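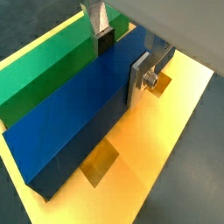 Chapter 9
Fits and Clearances

Two parts that go together are never made to exactly the same size. A part that has to drop into a recess is made a little smaller than the opening, and the difference between the two sizes is called the clearance. A shallow plate like the yellow one, with rectangular recesses cut into it, is a simple case: the inner walls of each recess set the limits, and a block must pass between them without binding. The blue and green blocks stand side by side on the plate, and the thin dark seam between them is a gap too. This chapter treats both kinds.
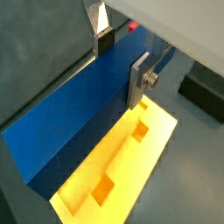 Aravind Alva

Long parts need extra care. A rectangular block such as the blue one can be the right width at one end and still jam if it goes in at a slight angle – the longer the part, the smaller the angle that will stop it. Section 9.1 defines clearance and tolerance. Section 9.2 deals with tilt. Have a ruler and a set of feeler gauges on hand for the exercises on page 686.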